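Workshop notebook, bone bench, June

Back on the density phantoms this morning after a fortnight of doing other people's paperwork. For anyone picking this up cold: these are the little resin blocks we send out with the Sterkier heel scanner so a clinic can check it reads the same in winter as it did in summer. The clinic at Wostimville has been grumbling that theirs drifts, and I said I'd look before we start blaming their machine.

Poured 19 blocks in one go, which was greedy of me. The mix starts to thicken well before I'm ready for it (it always does, and I always think I'll be quicker this time!) and the last few went into the moulds like cold porridge. I've marked those with a blue dot on the base and they are not to go out to anyone, please, even if they look perfectly nice. Bubbles hide in the middle and you only find them on the scan.

Left them to cure for 36 hours under the lid. The old sheet says overnight, but I've never trusted it, and the batch we rushed in spring was still tacky when it got to the customer. I've crossed the old line out and written the new one in pen. If somebody has the original file, do fix it there too, I can't find it anywhere on the shared drive.

Readings. Each good block went through the Sterkier at room temperature, then again after an hour in the warm cupboard. Room temperature was lovely, all sitting on top of each other. Warm was less lovely. They drop a bit, all in the same direction, and then they creep back up as they cool. So my guess is that Wostimville keep theirs on the windowsill, or on top of a radiator, and what they're seeing is the block and not the scanner. I'll ring them after lunch and ask where it lives, trying not to sound like I'm telling anybody off.

The Issahaku blocks (the ones with the chalkier filler) hardly moved at all between cold and warm. I had rather written those off because they're a pain to sand, but I take it back. Worth pouring another small batch with the finer powder and seeing if the surface comes out any better.
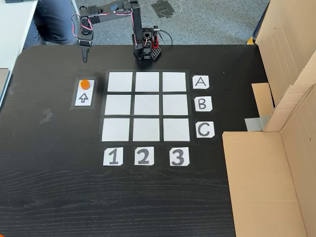 Sanding, then. I did the flat faces on 2000 grit with plenty of water and it takes for ever, but the probe sits so much better on them afterwards that I don't think we can skip it. Wear the mask even for wet sanding, the stuff dries on your sleeves and then you're breathing it all afternoon. My throat says so.

The Cirkero gel is nearly gone, one tube and a squeezed-out one. Could whoever does the next order put some in? The cheap gel leaves a film that I have to wipe off with spirit, and the spirit dulls the face I've just spent an hour polishing.

Still to do:
Ring Wostimville about the windowsill.
Repeat the warm run with the cupboard turned down, I had it on 70 and no clinic is that hot.
Small Issahaku pour, finer powder, fewer moulds this time.
Find the lid for the blue tub.

Moulds are soaking in the left-hand sink, leave them be till I'm back from lunch.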